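Visit notes, Bustgate Day Surgery open day, 2 June 2024

The clinic let visitors in for the morning before its new wing takes patients in September. I went with Anas Younis, who reviews outpatient sites for Hajji.

We started in the pre-op area. It has 18 bays, each with its own monitor and oxygen outlet. The nurse manager said the clinic did 472 procedures last year, mostly hernia repairs and minor cosmetic work, and that one surgeon is limited to four cases a day. Anas asked who covers airway emergencies. An anesthesiologist stays on site until the last patient leaves – this is written into the staffing policy, and we were shown the page.

Recovery is down a short hall. Fevo supplied the beds. The transfer agreement is with Nondico hospital, 30 minutes away by ambulance, which seemed long to both of us.

We ended in the family lounge and filled in the comment cards there.
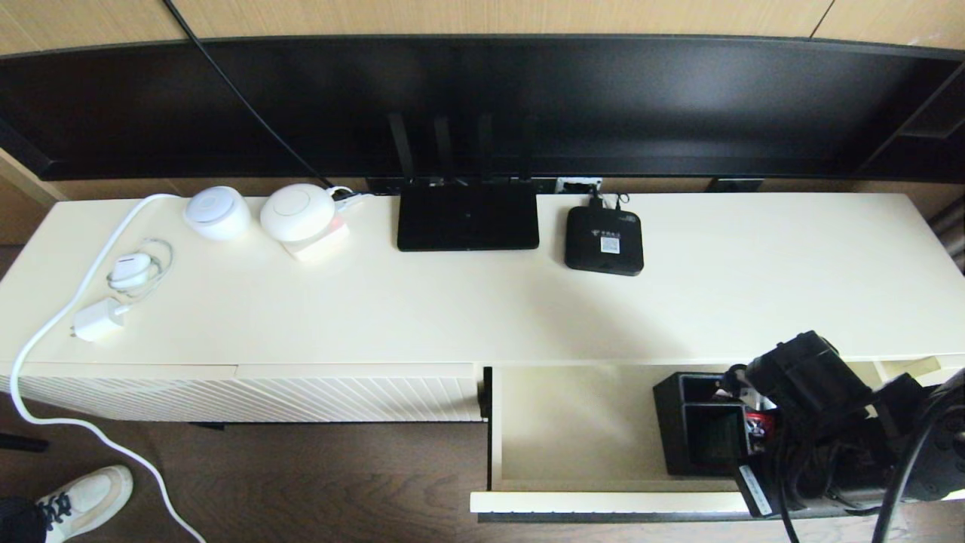 *The TV cabinet, with two white domes on top.*

Parking is behind the building. The next open morning has no date yet.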